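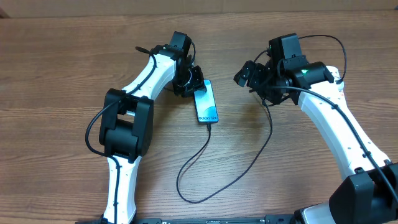
Bench 2 at Plarkow, with a Galaxy S24+ between the arms.

I've worked phone returns at Plarkow for a while now and people keep asking me what the arms changed. I'll put it in a thread so I can stop typing it out one person at a time.

---

What we do: phones come back from stores and carriers, we check them, charge them, wipe them, grade them, and they go out again or go to parts. We handle 690 in a normal week. After the holidays it gets close to double and everyone's schedule goes out the window.

---

The part the arms are on is the dull middle part. Pick the phone up, get the cable in or out, put it down face up, move it along. A person can do it half asleep, and by three in the afternoon that's how we did it.

---

Before this, plugging and unplugging was a station like any other and you sat there a whole shift. My thumbs hurt at night. Two people on my line had wrist braces. I'm putting that first because the talk online is always about jobs and hardly ever about wrists.

---

The jobs part. There were four of us on plug-in and now there are two. One moved to grading. One left in December and the opening was never posted. So no layoffs, which is what we were told, and also one less job, which we were not told.

---

The software that runs the line is called Listedness. It decides what phone goes to which bench and it keeps the log. When an arm stops, Listedness puts a yellow row on the board and one of us walks over. That walk is most of my job now.

--- 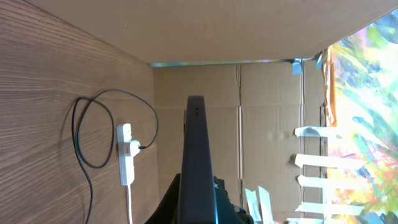
Gripper finger, power strip, cardboard and plenty of tape.

---

People expect a white room with glass walls. The arms are bolted to a rail on a wood table. I have moved cardboard on that bench myself, with the same tape we use for boxes.

---

I wish someone had said early on how much of this is cable handling. A phone is a flat thing that stays where you put it. A cord does something different every time. It twists, it lies across itself, it pulls the phone around when you lift the plug. Most of my yellow rows are cord rows.

---

What I do when I get over there: hit pause, wait for the arms to settle, lay the cord out again, check the port, press resume, write one line in the log. If it's the third stop in an hour I pull the bench and go back to doing it by hand.

---

The training was two mornings with a guy from Danzer, the outfit that set up the benches. He was fine. He knew the arms very well and did not know phones. We spent part of the second morning telling him why you don't drag a phone by its cord.

---
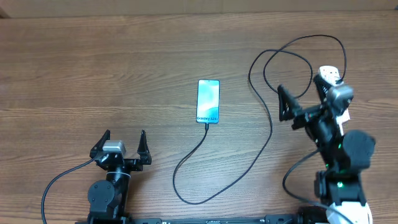 So that went into his notes, and a few weeks later there was an update and the dragging mostly quit. I don't think he put our names on it anywhere. I'd have liked that, for the next review.

---

About the reviews. We used to be rated on phones per hour. That number doesn't mean much when the arm does the phones, so for a while we were rated on it anyway, and whoever had the bad bench had the bad number. We complained for two months. Now it's on how long a yellow row stays yellow.

---

That's better but it has its own problem. It pays to clear a stop fast and it doesn't pay to find out why it stopped. I have seen people press resume four times in a row on the same port. I have done it.

---

Pay: I got a small bump for "bench attendant." The title is new, the bump is small. The night crew got the title two pay periods later than we did and had to ask for it.

---

Noise is less than you'd think. What I miss is talking. With four at one table you talked all day. With two people walking between benches you mostly pass each other. I had lunch alone more this winter than I ever did before.

---

Things I'd ask for if your place is getting these:

- Training on the clock, with the people who do the job in the room
- A stop button you can reach without leaning over the arms
- A written answer on what happens when someone quits
- A rating that doesn't blame you for the bench

---

We got the first two. We're still asking about the third.

---

The log passed almost 3000 stops a little while ago, all benches together. I asked if I could see them sorted by cause and was told that's a vendor report. Every one of those lines was typed by somebody on the floor.

---
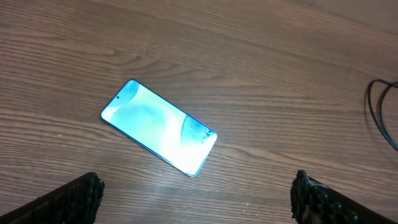
Aroha Fairweather: We went through the same thing at Arard and the stop log turned out to be the best thing we had. Keep your own copy of the causes on paper if they let you. We brought ours to a meeting and got a second person back on the late shift.

---

@Aroha Fairweather thanks. We're allowed notebooks on the floor, so I'll start one. Did you write down the time of each stop or only the cause?

---

For the people asking if I'd go back to the old way: no, not to a full shift of plugging in. I'd go back to four people. I'd like the wrists I have now and the table we had then.

---

Break's over. I'll answer the rest of the replies tonight. If you want to know about the grading side, ask somebody in grading, I only cover it when they're short.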